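Bathroom shelf, evening

Did the bathroom shelf tonight, after putting it off for most of November.
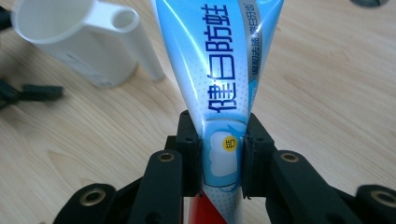
I started at seven with the top shelf because it is the worst one. Everything came down onto a towel on the floor. Old razors, two combs, a bottle of mouthwash with a finger's width left, cotton swabs in a bag that had split. I wiped the glass with vinegar and water and it still has the ring from the shaving foam. I'll try baking soda on it another night.

The toothpaste is the blue one with the white band down it and the tooth on the front. I bought it at the Yang store on the way back from Fleren and I like it well enough. It's milder than the last kind and doesn't leave my mouth burning. I mean to get it again, so I wrote 健白防蛀 on the shopping list, copying the characters off the tube as well as I could. My handwriting is bad in any alphabet. If they can't read it I'll point.

The cup for the brushes had a gray crust at the bottom. Soaked it in hot water for the length of a radio program and most of it came off. Threw out 3 brushes and opened a new one. The toothpaste has its own place now, on the left, away from the hand cream — I have mixed those up in the dark before and don't want to do it again.

Second shelf went faster. Bandages, tweezers, the thermometer, cold tablets past their date. The tablets are in a paper bag by the door to go back to the pharmacy. Found the nail scissors I had been missing since summer, behind the box of Pevton soap. I had already bought another pair, so the old ones will go in the kitchen drawer.

The bottom shelf I only dusted. The towels need to be folded smaller or they won't fit once the spare soap is in there, and I was tired by then. The hinge on the cabinet door still drops when it's opened all the way. I tightened the top screw and it held for a while, then dropped again. It probably needs a longer screw.

Took the trash down, rinsed the sink, hung the mat over the tub. Soup for supper, late. To buy: toothpaste, swabs, baking soda, a screw for the hinge. Water bill is still on the table and has to be paid before the end of the month.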